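Storage and Handling Notes: Paper Items in Damp Weather

The Hollstead store recorded higher than usual humidity through December, and a number of borrowed items came back with curled edges. The notes below replace the sheet issued with the Florgate catalogue. They apply to cards, booklets, prints and boxed games.

Humidity

Paper and card take up moisture from the air and expand across the grain. A coated face expands less than an uncoated back, so a single-sided print will bow toward the coated side as the back swells. Of the 2,958 paper items on the register, 444 are coated on one side only. These are now shelved on the inner wall, away from the louvres.

Illustrated cards should be kept upright with light, even support on both faces. Dark inks, particularly deep blues and purples, show scuffing sooner than pale ones.
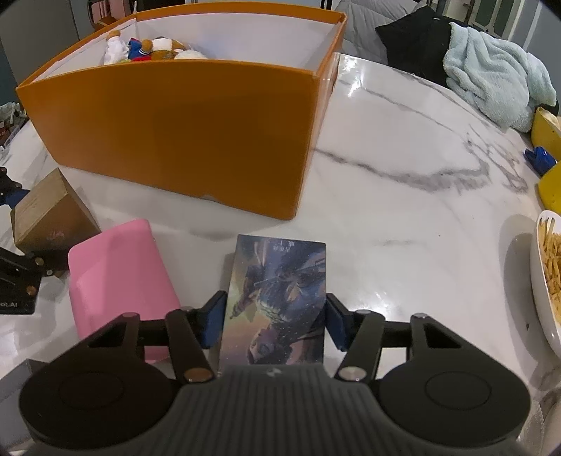

Flattening

Place the item between two sheets of blotting paper under an even weight for 3 days. Change the blotters daily. Do not use an iron or a hair dryer on coated stock, as the coating softens and will pick up the texture of whatever is pressed against it.

Returns

Items returned to Oltness by the Thursday run should be packed flat, with stiff board on both sides. Silica gel sachets can be dried and reused until the indicator no longer changes colour. Spare sachets are in the grey cabinet beside the returns counter.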